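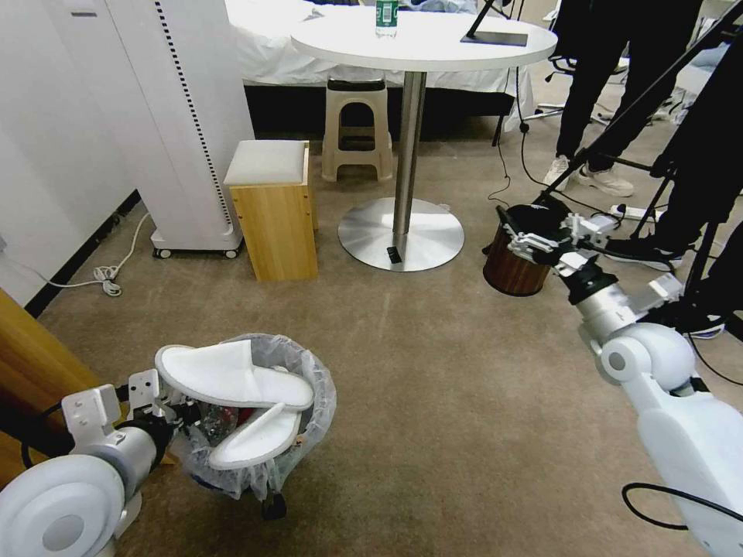 Nendcombe Small Hotel Complaints, release 3

README

This is a collection of 3000 written complaints from guests of small hotels, guesthouses and rooms over pubs, with the replies the owners wrote back. It grew out of a plan to study how people ask for refunds. Very few of them ask for refunds. Mostly they want someone to agree with them about the pillows.

Everything is in English. Spelling is as received, so there are eleven ways to write "accommodation" in the data and the correct one is not the favorite.

What is in the box

complaints.csv holds one complaint per row. Columns are id, month, channel, room_type, text, topic, tone and reply_id.

replies.csv holds the owners' replies. Not every complaint got one. If reply_id is blank, the hotel stayed silent, or replied by phone and told us it went well.

topics.txt lists the 71 topic labels with a line on each. We started with a shorter list, and then people kept complaining about new things.

notes/ has the labeling guide and the long argument about whether "smell" and "odor" are separate topics. They were, in release 1. They are not now.

Where it came from

Complaints reached us three ways: comment cards left in rooms, emails to the front desk, and the web form run by Vorkix, the booking software most of these places use. Comment cards are the best reading. People who write by hand at 2 a.m. have usually thought it through.

Hotels sent us their own files and signed off on release. Guests ticked a box on the card or form that allows reuse with names removed. Anything without the tick was left out, including one six-page letter about a gull that we are still sorry to lose.

How it was cleaned

Names, phone numbers, room numbers and car plates were replaced with tags such as [NAME] and [ROOM]. A script called Sikine did the first pass and people did the second. Sikine is good at phone numbers. It also decided that "Earl Grey" was a guest, and for one whole month he complained about himself at breakfast. Release 3 fixes this.

We removed 295 duplicates. Most were the same guest sending the same email until somebody answered. If you care about persistence as a subject, those rows are in extras/repeats.csv, where they can be enjoyed in order.

Comment cards were typed up by hand. Underlining became capitals. Triple underlining also became capitals, and something was lost there.

Labels

Each complaint has one topic and one tone. Two people labeled every row and a third settled the fights. Tone is one of: calm, annoyed, furious, sad, polite but deadly. The last one was meant as a placeholder. It had the best agreement between labelers of any tone, so it stayed.

The largest topics are noise, heating, breakfast hours and showers. Furniture is smaller than you would guess and angrier. Beds get their own topic, and so do mattress toppers, a decision made late in the afternoon that we now have to live with.

Topic codes under 10 are about arrival, such as keys, parking and finding the door. Codes 60 and up are leftovers. Code 68 is "other guests, general" and code 69 is "other guests, specific."

Example rows

"Kettle is fine. Lead is four inches long. I made tea on the floor." Topic: kettle. Tone: calm.

"We were told sea view. If my husband holds my belt there is a sea view." Topic: view. Tone: polite but deadly.

"The radiator works only in that it is a radiator." Topic: heating. Tone: annoyed.

Suggested splits

The file splits.csv keeps 400 complaints back for testing. They are spread evenly over the months except for December, when hardly anybody complains in writing and the ones who do are on their second page. Please don't tune on the test rows. We can't stop you, but we would like to feel that you thought about it.

Known problems

Small hotels by the coast are overrepresented, because they answered our emails. City places said they would get back to us.

The room_type column came straight from the hotels. "Deluxe" means nothing. "Superior" means there is a chair.

The month column gives when the complaint arrived, which for comment cards can be well after the stay. One batch sat in a drawer under the takeout menus and was all logged as March.

Sarcasm breaks every sentiment tool we tried. "Lovely and fresh in the room" is a heating complaint. Models trained on product reviews will score it as five stars and so will some owners.

Changes since release 2

Earl Grey removed. Smell and odor merged. Line breaks in comment cards now survive export. The Sheikh tokenizer files were dropped because they were bigger than the data and only one person had ever downloaded them, twice.

License and credit

Free to use for research and teaching. Selling it is not allowed, nor is trying to work out who any guest was. If you publish something, cite it as Nendcombe Small Hotel Complaints, release 3.

Corrections go in the issue tracker. Please give the row id. Complaints about the dataset are read, labeled, and may appear in release 4 if you tick the box.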